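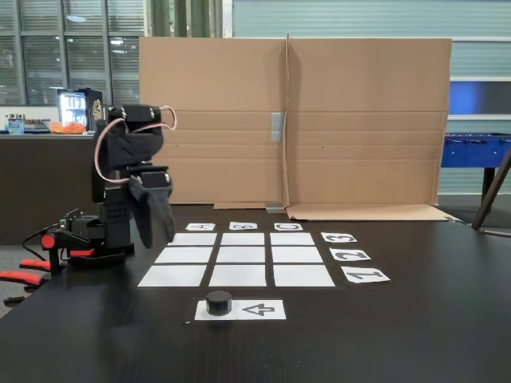 Uner 생활 질문방 > 보드게임·만들기
3×3 좌표판의 글자 방향과 종이 칸 고정 방법
조회 199

Neema Shirima
2023년 1월 10일

검은 탁자 위에 흰 종이 아홉 장을 붙여 3×3 좌표판을 만들고 있습니다. "B2"처럼 칸 이름을 부르면 말을 그 칸에 옮기는 간단한 놀이용입니다. 세로줄은 A, B, C이고 가로줄은 1, 2, 3입니다. 이름표는 판 바깥에 따로 두고, 판 앞쪽에는 화살표를 인쇄한 종이를 깔아 출발 자리로 씁니다. 말은 체커 말처럼 생긴 납작하고 둥근 검은색 말입니다.

종이는 한 변 85mm로 잘랐고 칸 사이는 2mm씩 띄웠습니다. 선을 따로 긋지 않고 탁자 색이 틈으로 보이게 해서 칸을 나누려는 생각이었습니다.

막힌 부분은 두 가지입니다.

첫째, 이름표 방향입니다. 칸 이름을 부르는 사람이 맞은편에 앉기 때문에 글자를 그쪽에서 바로 읽히게 놓았습니다. 제 자리에서는 글자가 전부 거꾸로 보입니다. 그런데 A를 제 왼쪽에 두었더니 맞은편에서는 왼쪽부터 C, B, A 순서가 됩니다. 숫자는 제 앞쪽 줄이 1이고 먼 줄이 3입니다. 해 보니 부르는 사람이 A와 C를 자꾸 헷갈립니다. 글자를 제 쪽으로 돌려야 할지, 순서를 바꿔야 할지 모르겠습니다.

둘째, 종이 고정입니다. 말을 밀어서 옮기면 종이가 같이 밀려 틈이 금방 삐뚤어집니다. 모임이 끝나면 탁자를 비워야 해서 풀이나 강한 양면테이프는 쓸 수 없습니다. 한 번에 최대 60분 정도만 버티면 됩니다.

판 뒤에는 골판지를 접어 세워서 가림막으로 쓰는데, 이것도 가운데 접은 자리가 자꾸 벌어집니다. 이 부분도 아시는 분이 있으면 부탁드립니다.

Joyce Mbwambo
채택된 답변

글자 방향과 줄 순서는 따로 정해야 합니다. 지금은 글자는 맞은편 기준인데 순서는 본인 자리 기준이라 섞여 있습니다. 읽는 사람이 한 명이면 둘 다 그 사람에게 맞추세요.

맞은편 사람이 기준이라면 그 사람의 왼쪽이 A, 오른쪽이 C입니다. 숫자도 그 사람에게 가까운 줄을 1로 하는 편이 익숙합니다. 체스판이 그렇게 되어 있습니다. 이름표만 서로 바꾸면 되고 종이 칸은 건드릴 필요가 없습니다. 다만 이렇게 바꾸면 예전에 적어 둔 기록과 칸 이름이 달라집니다. A1이던 자리가 C3이 되고, B2만 그대로입니다. 기록을 남기는 놀이라면 바꾼 날짜를 적어 두세요.

양쪽에서 다 읽어야 한다면 이름표를 네 변에 모두 놓습니다. 이때 줄 이름은 고정하고 글자만 각자 쪽으로 돌립니다. 한쪽 사람은 C부터 읽게 되지만 이름표가 자기 바로 앞에 있으면 틀리는 일이 많이 줄어듭니다. 저는 먼 쪽에만 이름표가 있을 때 제일 많이 틀렸습니다.

종이는 Triko 재접착 테이프를 작게 말아서 네 귀퉁이 안쪽에 붙이면 됩니다. 가운데 한 군데만 붙이면 종이가 돌아갑니다. 붙이는 순서는 다음과 같습니다.

가운데 칸(B2)을 먼저 붙인다.
긴 자를 가운데 칸 옆에 대고 위아래 칸을 맞춘다.
같은 방법으로 좌우 칸을 붙인다.
남은 귀퉁이 네 칸은 마지막에 넣는다.

왼쪽 위부터 차례로 붙이면 오차가 쌓여서 마지막 줄이 밀립니다. 틈을 일정하게 하려면 2mm 두께의 판지를 길게 잘라 칸 사이에 세워 넣었다가 빼세요. 자 눈금을 보면서 맞추는 것보다 빠릅니다. 이 치수면 판 전체의 한 변이 259mm가 나옵니다. 다 붙이고 네 변을 재서 맞는지 보고, 대각선 두 개의 길이도 같은지 확인하세요.

출발 종이도 같은 테이프로 붙여야 합니다. 말이 제일 자주 오가는 곳인데 여기를 빼먹는 경우가 많습니다.

Mwajuma Koech

그냥 큰 종이 한 장에 아홉 칸을 인쇄하면 안 되나요? 저는 그렇게 씁니다. 밀릴 일도 없고 둘둘 말아서 보관합니다. 틈은 검은 선으로 굵게 인쇄하면 됩니다. 잉크는 좀 듭니다.

Subira Masanja

고정은 위 답변대로 하면 될 것 같고, 말 쪽을 적겠습니다.

종이가 밀리는 데는 말 바닥도 영향이 있습니다. 체커 말은 테두리가 톱니처럼 생긴 것이 있어서 종이를 긁습니다. 바닥에 Feltar 펠트 스티커를 말보다 조금 작게 오려 붙이면 잘 미끄러집니다. 말보다 크게 붙이면 가장자리에 보풀이 생깁니다. 밀지 말고 들어서 옮기는 것을 규칙으로 정해도 되는데, 우리 집에서는 잘 안 지켜졌습니다.

종이는 얇은 복사지보다 두꺼운 것이 낫습니다. 얇으면 테이프 붙인 자리가 볼록해져서 말이 걸립니다. 저는 Begović 문구점에서 파는 무광 카드지를 씁니다. 코팅지는 조명이 비쳐서 맞은편에서 이름표가 잘 안 보입니다.

골판지 가림막은 접은 선 아래쪽에 작은 ㄱ자 꺾쇠를 받치고, 이음매에는 천 테이프를 뒤쪽까지 넘겨 붙이세요. 앞면에만 붙이면 하루 이틀 지나 다시 벌어집니다. 아래쪽 날개를 탁자에 눕혀 두고 무거운 책을 한 권 올려도 됩니다.

Neema Shirima
질문자 댓글

답변 감사합니다. 기록을 계속 적고 있어서 줄 이름은 그대로 두고, 맞은편 사람 앞에 이름표를 한 벌 더 만드는 쪽으로 하겠습니다. 한 장짜리 인쇄판도 생각했는데 집 프린터가 A4까지만 됩니다. 판지 끼우는 방법은 오늘 저녁에 해 보겠습니다.

Joyce Mbwambo
댓글

이름표를 더 만드실 때 글꼴과 크기를 기존 것과 똑같이 하세요. 숫자 쪽이 글자 쪽보다 크면 숫자부터 읽는 사람이 생깁니다. "2B"라고 불러도 인정할지 미리 정해 두면 편합니다.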